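Notes on nuclear size in pond ciliates

I have been going back through the Parirora cultures to see whether nuclear volume tracks cell volume when the food supply is cut. It does, up to a point. In fed cells the ratio barely moves. After 10 days without bacteria the cells are much smaller and the macronucleus lags behind. 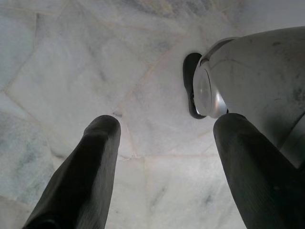

2 min read

The Listberg protocol calls for fixing before staining, and I suspect this explains part of the lag. Fixative shrinks cytoplasm more than it shrinks chromatin. I measured 210 cells live and the effect was weaker, though still present.

Pokov medium gave cleaner outlines than the Cai recipe at the same dilution. Spin speed also matters: at 3000 rpm a fair number of cells rounded up, and I have left those out of the volume estimates.

Next is a refeeding series, sampled every two hours, with the live counts done first.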